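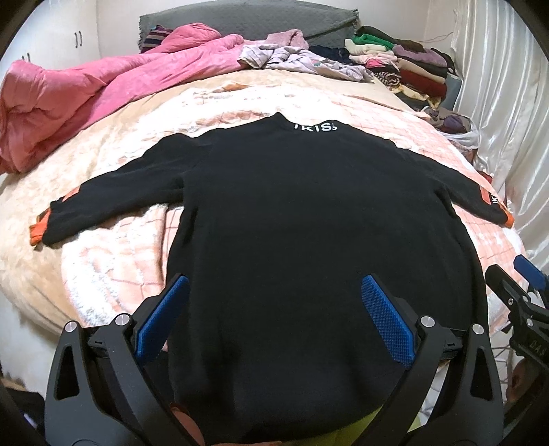

Black sweater with the orange cuffs, laid out on the bed.

1 Dec 2021

So I'm back from the retreat! Five days, no phone, a great deal of barley soup. A few of you asked me to write it up, and I've been putting it off because every time I try, it comes out sounding either like a brochure or like a complaint.

The place is called Skirkeo, and it's an old farmhouse with a meditation hall built onto the back. You get there on a bus that stops at the bottom of the hill, and then you walk up with your bag. I had packed for a month. Wilma Lamont, who I met on the bus, had one small backpack and looked at my suitcase very kindly.

The bell goes at 4:30. I had read this on the website and somehow decided it applied to other people. You sit for 50 minutes, then you walk slowly up and down for a while, then you sit again, and then (finally) there's breakfast. There were 30 of us in the hall, and by the second morning I knew everyone's cough.

I was raised Presbyterian, so silence with other people in a cold room isn't new to me. Sitting on a cushion is. My left foot went to sleep in the first session and I stood up on it too fast and nearly went into the flower arrangement. No harm done, except that you can't laugh, and you can't apologize either, so I just stood there going red.

Days two and three were hard. I spent most of one afternoon mentally redoing my kitchen, and a whole evening sit arguing with my sister about something she said in August. Gregor Matheson, the teacher, gives a short talk every night, and that night he talked about how people come on retreat expecting quiet and get the radio instead. He used to be a hospital chaplain and he has that way of waiting before he answers a question. I asked him in my interview whether it was OK that I still said the Lord's Prayer at bedtime. He thought about it for a long time and said, "Do you like saying it?" I do. So we left it there.

The fourth day was lovely and I don't have much to say about it. It rained. I washed pots with a man whose name I never learned, and we got very good at it.

Cost, since somebody will ask: they don't charge for the teaching, only room and food, and mine came to $452. You can leave a donation on top. They're trying to raise 4,000 for the hall roof, and having sat under the drip I was glad to chip in.

Would I go again? Yes, but with a smaller bag and my own cushion — Wilma swears by a kneeling bench, and she's promised to send me the plans for hers. In the meantime I've been doing twenty minutes before work, in the chair by the window. I missed yesterday. I'll do it tonight after choir.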